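Home | Guides | FAQ | Contact

Store-bought stain removers: your questions

Do the "miracle" sprays work?
Some do a little. Most of the price is the bottle. I've used Honenix and Mollel on old coffee, and I couldn't tell you which sleeve got which.

The label says it works in 3 minutes. Does it?
On a fresh spill, maybe. On anything that has been through the dryer, no. Four hours of soaking in plain detergent did more for me.

Is Dedley safe on wool?
The maker says so. The maker also says to test a hidden spot first, so make of that what you like.

What does "plant-powered" mean?
Whatever the company wants it to mean. Read the ingredient list on the back.

Should I buy the big refill?
About 900 loads, they claim. That assumes a very small squirt. I'd start with the small one.

Will you test Plostitz?
I did, in March. Grass came out, ink didn't, and the smell hung around for days.
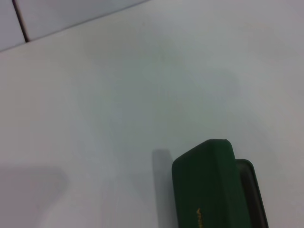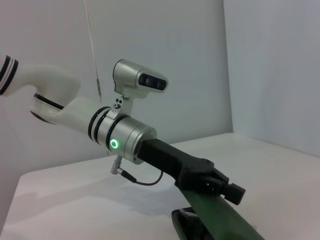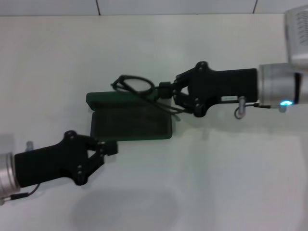 A reader, Plostitz fan by the sound of it, wrote in to object that ink should be blotted with rubbing alcohol before any spray goes near it, and that my test was unfair. Maybe so. The bottle doesn't mention alcohol.

4 comments | 4 shares

Contact us | Copyright, all rights reserved | Back to top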